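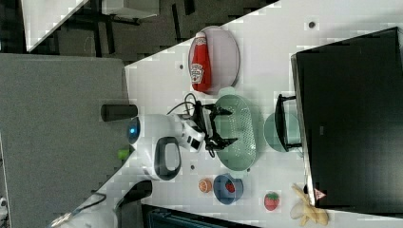 Plullow Allotment and Garden Society
Minutes of the general meeting held in February, 7.30 pm, in the small hall

Present: Hubert Grabner (chair), Shewit Mersha (minutes), Domenica Bachmann, Yu-ting Mok and 12 plot holders
Apologies: Aurelia Danzer

1. Minutes of the last meeting
Agreed with one correction. Under item 6 the broken gate hinge is on the lane side, not the railway side. Signed by the chair.

2. Matters arising
The lane gate has been rehung. The padlock code changes at the end of the month and will be sent out by email. Members without email should ask Shewit.
The hedge along plots 9 to 14 has still not been cut. Hubert to ring the contractor again.

3. Money
Domenica reported a balance of £422 after the insurance was paid. Two plot rents are outstanding and reminders have gone out. Rent for a half plot stays at £40 for the coming year. A proposal from the floor to put it up was discussed and not carried.

4. Water
Yu-ting has had a quote from Clisus for replacing the tap and standpipe by the shed. The meeting thought it high. Two members asked whether the existing standpipe could be lagged and kept for another winter. Yu-ting to get a second quote and bring both to the next meeting. The water will be turned back on once the frosts are over – no date was fixed.

5. Summer lunch
Same arrangement as last year, with long tables by the shed if dry and the small hall if not. Domenica expects around 49 people. Members to bring a dish to share and their own chairs. The society will buy bread, squash and sauces.

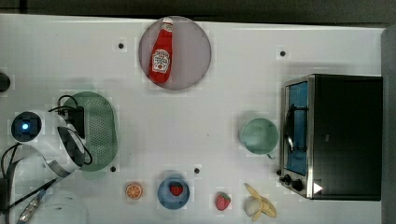 Item 5: ketchup bottle on its plate, green oval tray to the left.

Hubert asked that all food be labelled if it contains nuts. Agreed. Washing up was left to four people last year and a rota will go on the noticeboard this time.

6. Waiting list
Three plots have been given up since the autumn. Plot 22 is badly overgrown and will be offered as two halves. There was a long discussion about whether people who already have a half plot should come before newcomers. The rule as written says newcomers first, and it was left as it stands. Shewit to write to the next names on the list.

7. Seed order
The joint order goes to Kourkoulas as before. Forms back to Yu-ting by the end of the month, with payment. Onion sets will be shared out at the shed and anything not collected within a week will be sold on.

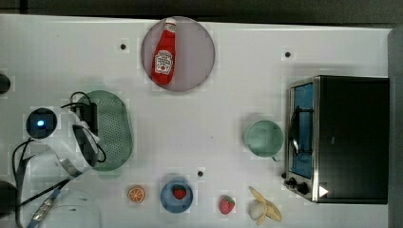 8. Produce stall
The stall will run on the first weekend of each month from June, with takings going towards the standpipe. Salad leaves and beans sold badly last year when they were handed over wet in bags. It was agreed to rinse them at the tap and leave them to drain before bagging, and a large oval colander like the green one is the right sort of thing, as the small holes will hold peas and currants too. Domenica to buy two, up to a limit agreed with Hubert. Prices to be written on the board and not on the bags.

9. Any other business
Bonfires: a complaint has come in from Finport Road about smoke. Members are reminded that there are no fires before 6 pm between April and October.
The second wheelbarrow is missing from the shed. Please return it.

The meeting closed at 9.10 pm. The next meeting will be after the clocks change, date to be put on the noticeboard.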